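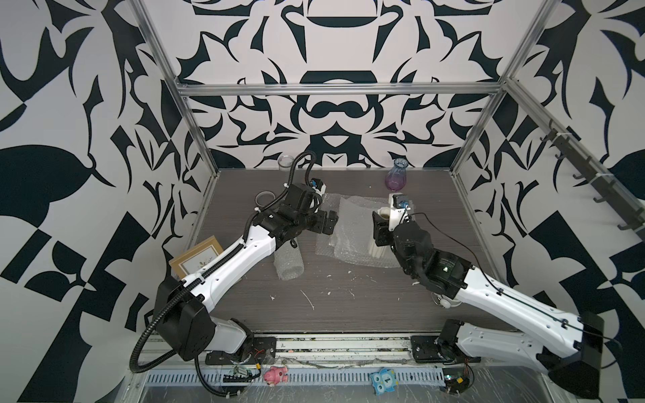
Well, the breakables stall is back! I've spent most of this week up to my elbows in bubble wrap, getting the glass jars, vases, candles and picture frames ready for the autumn sale at the Pelupessy hall, and I'm pleased to say we have 71 pieces packed and labelled already (last June we'd barely found the tape by this stage).

Lesego Khumalo is running the stall again, and she's asked me to pass on a couple of things. Fluted candles get a sheet to themselves, rolled lengthways, with the tape on the wrap and never on the wax. Vases want a bit tucked inside the neck as well. If you're bringing a frame, please leave the card in, as people do like to see how a picture sits in it.

Last year's stall made £452, almost all of it from glass, so do have a rummage in your cupboards! You can drop things off at the side door until 8 on Thursday, August 23, 2018. We could also do with more boxes, the shallow sort if you've got them. Lesego has the key.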